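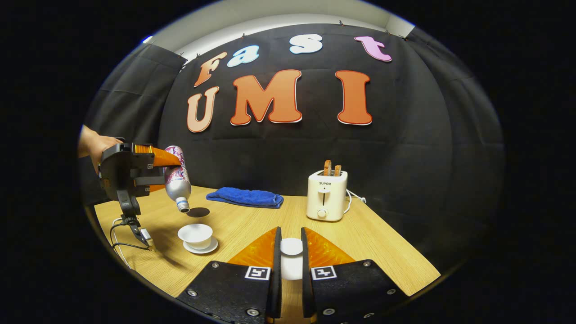
핸드 그리퍼로 아침상 차리기 시연 데이터 모으는 중입니다 (중간 보고)

작성자: 귤껍질로봇

지난번에 텔레옵으로 하다가 손목 나갈 뻔했다고 글 썼던 사람입니다. 결국 손에 드는 그리퍼로 갈아탔는데 와, 진짜 신세계예요! 리더암 잡고 컵에 따르기 한 번 하려면 숨 참고 해야 했는데 이건 그냥 제 팔로 하면 되니까요. 오늘 오전에만 30개 찍었습니다.

지금 하는 건 양손 작업이에요. 한 손 그리퍼로 알루미늄 병을 집어서 받침 위에 있는 작은 흰 컵 쪽으로 기울이는 동작입니다. 뚜껑은 파란색이랑 흰색이라 흰 컵하고 구분이 잘 될 것 같고요. 옆에는 빵 두 쪽 꽂힌 SUPOR 토스터랑 접은 파란 수건도 같이 놔뒀습니다. 나중에 빵 꺼내기, 수건 옮기기까지 한 테이블에서 이어 가려고요.

궁금한 건 두 가지입니다.
1) 병 기울이는 속도를 시연마다 일부러 다르게 하는 게 좋을까요?
2) 배경은 검은 천으로 계속 가도 될까요?

--

나사빠짐
속도는 섞지 마세요. 저는 Tesulix 팔로 따르기 학습시킬 때 느린 시연 빠른 시연 섞었다가 정책이 중간에 멈칫멈칫하는 꼴을 봤습니다. 한 사람이 한 속도로 쭉 가는 게 낫습니다.

--

밤샘조교
윗분이랑 의견이 좀 다릅니다. 멈칫한 건 속도보다 시연 중간에 머뭇거린 구간이 들어가서 그랬을 가능성이 커 보여요. 저희는 세 명이 돌아가며 찍었고 속도 제각각이었는데 머뭇거린 구간만 걸러내니까 잘 따라 하더라고요.

--

나사빠짐
몇 개나 모으셨는데요? 저는 그때 37개밖에 없었습니다.

--

밤샘조교
2000개요. 아 그럼 얘기가 다르긴 하네요ㅋㅋ 적을 때는 한 속도, 인정합니다.

--

Hrefna Vestergaard
한국어 서툴러요, 미안합니다. 배경 질문에 답합니다. 검은 천은 처음에는 좋아요. 그런데 Drunwood 주방에서 같은 정책을 돌렸더니 창문 보고 아주 혼란했습니다. 저는 장소 11곳에서 다시 찍었어요. 손에 드는 그리퍼는 들고 나갈 수 있으니까 꼭 나가세요! 너무 재미있습니다.

--

텔레옵파
저는 그래도 원격조종 편입니다. 손으로 들고 찍으면 사람 팔은 되는데 로봇 팔은 못 가는 자세가 꼭 섞여요. 병을 거꾸로 가깝게 기울일 때 손목 각도 한번 확인해 보세요. Jostmont 팔이면 관절 한계에 걸릴 수 있습니다.

--

귤껍질로봇 (글쓴이)
헉 손목 각도는 생각 못 했네요. 오늘 찍은 것부터 전부 역기구학 돌려서 안 되는 건 빼겠습니다. 속도는 일단 하나로 통일하고, 다음 주에는 휴게실 테이블로 나가 볼게요. Hrefna님 한국어 완전 잘하시는데요!

--

밤샘조교
케이블 정리도 꼭 하세요. 당겨지면 궤적이 튑니다. 저는 벨크로로 팔뚝에 묶고 찍어요.

--

나사빠짐
휴게실 결과 나오면 실패 영상도 올려 주세요. 성공한 것보다 그게 더 보고 싶음

마지막 업데이트: 오후 4시

독자 댓글
- 초보납땜: 저도 그리퍼 출력 걸어 놨어요. 이 글 보고 두근두근합니다!
- 식빵굽는중: 빵은 식으면 딱딱해져서 잡는 느낌이 달라요. 빵 꺼내기 찍을 때 참고하세요.
- 원점복귀: 텔레옵파님, 관절 한계 검사하는 스크립트 공유 가능하신가요?

관련 글
- Mendes 그리퍼 손가락 교체 후기
- 텔레옵 지연 줄여 본 기록
- 수건 접기 시연, 어디서 끊어야 하나
- 5월 시연 데이터 교환 모임 후기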